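The woman who runs the night bakery in Wendgate starts at 2 in the morning and dislikes being asked how she stays awake. "I go to bed at six in the evening. It's a normal night, just moved."

She bought the business from Trallen, the flour merchant, and kept its old oven. On a weekday she makes 200 loaves, most of them plain white tins. "People say they want rye. They buy white."

January is slow. The café at Carrilho has halved its order, and the gas bill came to £485. She has put the large tin up by 12p and expects complaints.

"I'd sooner lose a few customers than use worse flour," she says.
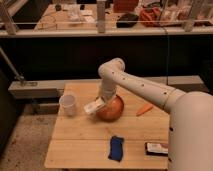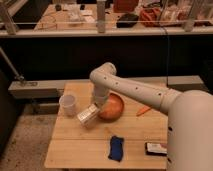
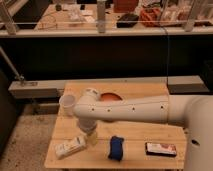

Her Saturday assistant thinks the rise should have come in the autumn, when the shop was busy and "people would have paid it without looking".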